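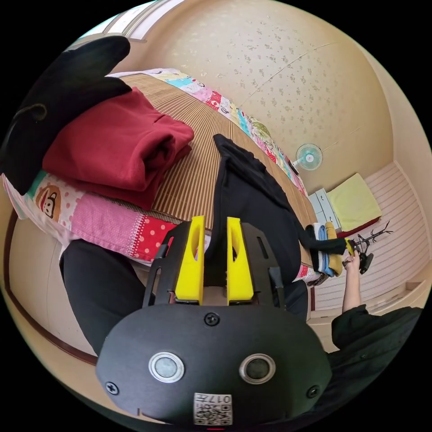

A day with the laundry people at Gedimance

I have wanted to get inside Gedimance ever since Matvii Nazarenko gave his talk on teaching machines to handle soft things, and in October he finally wrote back with a time: 9:30, bring socks, no outdoor shoes. So I went, and I had such a good day that I filled most of a notebook.

The company has its desks on one floor of an old dye works, but the recording goes on in ordinary rooms, in apartments they rent by the month. They call the folding project Skoryk. The goal is a learned model that can take a garment off a bed and fold it, and before it can learn anything it needs examples, piles of them, done by people.

What the folders do

You hold a gripper in each hand, two yellow fingers on a black body, and you fold clothes with them. That's the job! Your own fingers never touch the cloth. The camera on each tool records what the tool meets, and the motion is worked out afterward back at the office. One go at one garment is an episode, and a good folder turns in 200 of them in a shift.

I assumed it would be dull to watch and I was completely wrong. People develop styles. One folder always smoothed the sleeves before picking up a hem, another went straight for the hem and fixed the sleeves later, and Matvii was delighted with both of them (he wants the variety, and he gets nervous when everyone starts folding alike). Mistakes stay in too, as long as the folder recovers. If a sleeve slips out of the fingers and gets picked up again, the episode is kept and tagged as a recovery. If the folder gives up, it gets a different tag and goes in a separate pile.

Dark knits are the big headache this season. Black on black hides its own edges, so a sleeve lying across the body of a sweater is hard to pick out even for a person looking at the video. The Skoryk set had 874 episodes with dark garments when I visited, and Matvii would like a lot more.

They like a busy bed as well. A striped mat, a patchwork quilt, other clothes lying nearby: all of it helps keep the model from deciding that clothes only exist on plain white sheets. I asked whether anybody tidies up between episodes and got a very firm no.

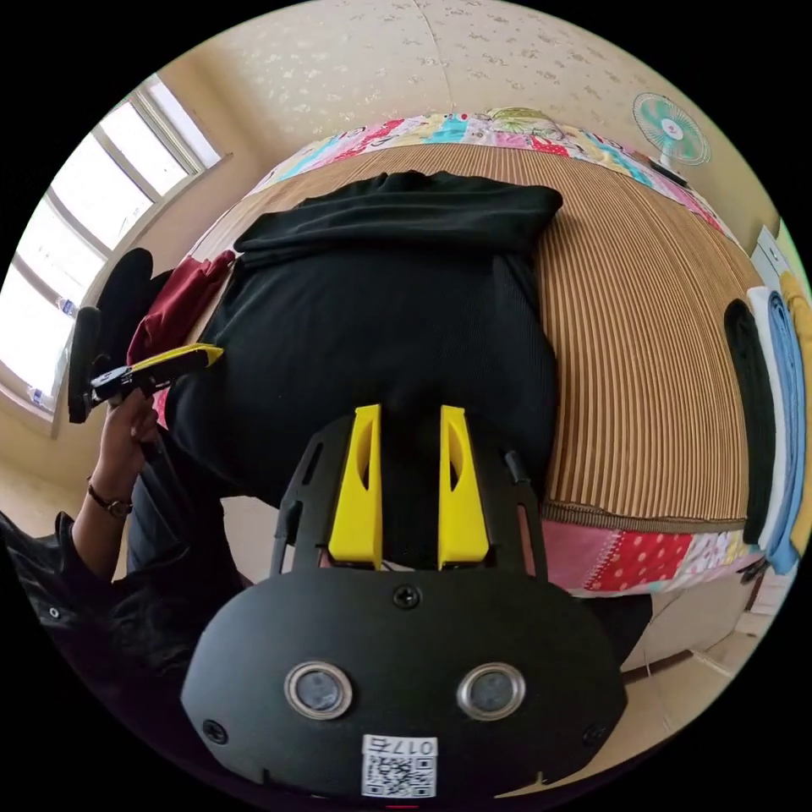 My turn with the grippers

They let me try, on a T-shirt. The tools are lighter than I expected and the squeeze is easy, but I had no idea how much I rely on feeling the cloth until I couldn't. I kept picking up two layers when I wanted one. My first fold took 52 seconds and came out as a sort of parcel. By the fourth I had learned to come in low and slide one finger under the edge, and I got a real half-fold with the sleeves inside, and I may have cheered.

Folders train for 7 shifts before their episodes count. After my parcel I can see why.

Back at the office

After lunch we went to see the review desks. Every episode is watched by a person at double speed, using a viewer called Ultow that was written in-house. It plays both hands side by side, and the reviewer marks the moment of each grasp and each release. I sat with it for almost an hour and could happily have stayed longer. You start to notice the little pause before each grasp, when the folder is deciding.

Then there was the arm itself, a Hismont with the same yellow fingers, working on a hand towel. It got two corners together, dropped one, went back for it and got it again. The whole room went quiet while it did that, me included.

Visits are by email only and they take a few people at a time. Wear socks without holes.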